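Work With Us > Dish Room > Open Spots

Thursday, August 15, 2024
By the Bundoder kitchen crew lead

I run the dish room at Bundoder, and I'm looking for two people to join us on the evening shift! We wash 2,000 dishes a night, and for years that meant a lot of sore wrists (mine included). In April we started handing the sorting over to robot arms from Tellwood, so the job has changed quite a bit.

You'd spend less time at the sink and more time setting up the arms, clearing jams and showing them where a dish goes when they get stuck. You don't need any tech background, I sure didn't have one. Training is 30 hours, all paid. Hours haven't been cut for anyone on the crew, though I'll admit the room is quieter and some of us miss the chatter.

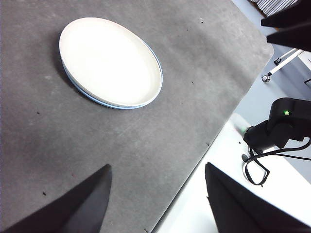

One dish on the mat, gripper open.

Shifts run 4 to 10, dinner included. If you like fixing small problems and don't mind repeating yourself to a machine, come by the Lysenko Street entrance any weekday after 2 and ask for the dish room. Bring shoes with good grip!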